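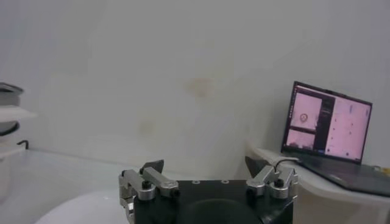

16/12/2025 – Por Horácio Mendes
Archivado en: Ciencia de andar por casa

¿De verdad cocina el vapor?

Seguro que alguien te ha dicho que el vapor es «ese humo blanco que sale de la olla». Pues lo siento, pero no me lo creo, y tú tampoco deberías. El humo sale cuando algo se quema, y en una vaporera no se quema nada (si se quema, llama a un adulto). Además, el vapor de agua es un gas y no se ve. Lo blanco que flota son gotitas muy pequeñas de agua que se han formado al enfriarse ese gas.

Vamos por partes. Una vaporera eléctrica tiene abajo una base donde se pone agua. La base calienta el agua hasta que hierve, y el vapor sube. Encima va un cesto con el fondo lleno de agujeros, y la comida se coloca ahí, sin tocar el agua. Por último se pone la tapa para que el vapor no se escape tan deprisa.

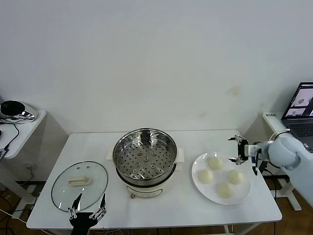
La vaporera con el cesto abierto, la tapa de cristal a un lado y cuatro panecillos en un plato.

¿Y por qué agujeros? Piensa en un plato normal puesto sobre una olla: el vapor chocaría contra él y tendría que salir por los bordes. Con los agujeros puede pasar también por debajo de la comida.

Ahora viene la parte que más me costó creer. El vapor no parece gran cosa, ¿cómo va a cocer una masa? Cuando toca algo más frío se convierte otra vez en agua, y al hacerlo suelta mucho calor. Ese calor pasa a la masa. Por eso una quemadura de vapor es tan seria, aunque parezca que solo es aire mojado. Destapar la vaporera caliente es trabajo de una persona mayor.

Otra cosa que se oye mucho: «los panecillos al vapor salen blancos porque están crudos». Falso. El pan del horno se pone marrón porque su superficie se seca y se calienta mucho más de lo que hierve el agua. Con vapor, la masa sigue húmeda y no llega a tostarse, así que puede estar blanca por fuera y bien hecha por dentro.

También he leído que al vapor todo es más sano. Bueno, depende. Un panecillo relleno de crema dulce sigue teniendo azúcar, lo cocines como lo cocines. Lo que sí es cierto es que no hace falta aceite, y que muchas verduras pierden menos vitaminas que si las hierves, porque no están metidas en el agua.

¿No te fías de mí? Me parece bien. Prueba esto con un adulto: pedidle que acerque una cuchara fría al vapor, sujetándola por el mango y con una manopla. Mira el metal después. ¿De dónde han salido esas gotas, si la cuchara estaba seca?

Si en casa hacéis panecillos, dejad sitio entre uno y otro – la masa crece al cocerse y luego se pegan.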